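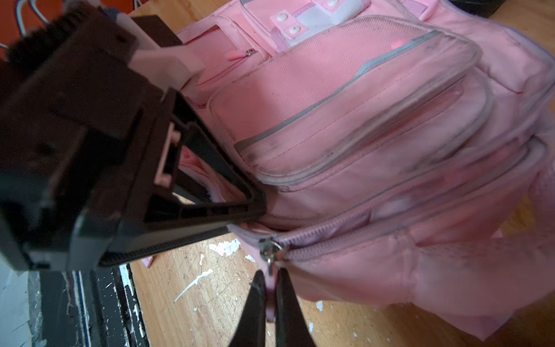

*Fig. 4. Main compartment zipper, with the bag on its side. The gray-edged pockets are above it.*

## 4. Zippers, pockets, and the big wash

Welcome to the best part of owning a school backpack! A bag that has been dragged through a whole term can look pretty sad, and it's amazing what an evening at the table does for it. Everything in this section goes for the small Skikuvville (article 206) and also for the larger Plemholm, except where a note says otherwise.

You will need:

- a soft, dry brush (an old toothbrush is great)
- two light-colored cloths
- a bowl with 700 ml of lukewarm water
- a little mild dish soap
- a towel

### 4.1 Emptying the bag

1. Lay the bag on its side on a table, with the main zipper facing you.
2. Hold the slider by its fabric pull and follow the track all the way along the curve. Go slowly around the bend.
3. Take everything out. Yes, the crumbs too — turn the bag over the sink and give it a good shake.
4. Open the front pocket and do the same. Then run your fingers along the bottom seam inside, where pencil stubs and hair ties love to hide.
5. Check the mesh. Sand gets caught in the weave and is much easier to brush out dry.

**Note:** If the lining has been caught in the teeth, stop pulling. Back the slider up a little, ease the cloth out sideways with your other hand, and try again.

**Caution:** Never pull the slider with pliers. The fabric pulls can be replaced (see 4.5), but a bent slider means a new zipper.

### 4.2 Brushing

1. Close all the zippers again.
2. Brush the whole bag, working from the top seam down.
3. Brush along the zipper teeth, both sides of the track, then across them.
4. Go around the edges of the front pockets twice. Look at the lower corners on the bag in Fig. 4 — dark smudges settle right there, along the stitching, and a dry brush is the place to start with them.

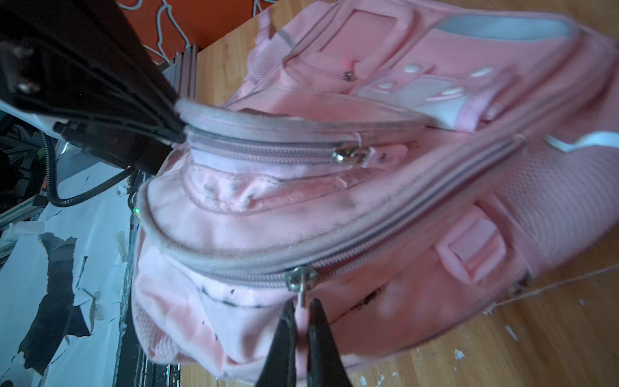
*Care notes by Piret Jankauskaitė, Hurkisska repair desk*

### 4.3 Ink and grime

I love this job, I really do. Pastel pink shows every single thing that has happened to it, and the seam under the main zipper gets the worst: black ink marks and scribbles toward one end, a patch of dark grime farther along. They need different treatment, so sort out which is which before you wet anything.

*For grime:*

1. Stir the soap into the water.
2. Dip a cloth, wring it out hard, and dab. Keep dabbing!
3. Move to a clean bit of cloth as soon as the first one turns gray.
4. Wipe with plain water and press with the towel.

*For ink:*

1. Put a folded dry cloth inside the bag, behind the mark.
2. Dab with the soapy cloth from the outside of the mark toward the middle.
3. Let it dry fully before you decide on a second round.

Old ballpoint may only fade. Permanent marker usually stays, and I'd leave it alone at that point (my own kids' bags are covered in the stuff).

**Caution:** No bleach, and no stain sprays on the reflective strips. Wipe those with plain water only.

**Note:** Fabric that has already faded to a whitish pink won't get its color back from washing. It's still perfectly good fabric.

### 4.4 Drying

1. Open every zipper, and undo the white snaps.
2. Stuff the bag with the dry towel so that the front pocket keeps its shape.
3. Leave it on its back for 12 hours at room temperature, away from radiators.
4. Tie up loose strings before you hang it on a hook.

**Plemholm only:** allow an extra night for the padded base.

### 4.5 Stiff sliders and new pulls

1. Rub a plain white candle along the closed teeth.
2. Run the slider back and forth up to 100 times. It sounds like a lot, but it goes fast and the difference is wonderful!
3. Wipe off any flakes of wax.
4. If a pull is fraying, cut it off and thread a Tamošiūnaitė cord pull through the slider's ring. Knot it twice and tug hard.

Spare pulls come in the small envelope with your guarantee card. For a damaged slider or broken teeth, go to Section 6, Repairs.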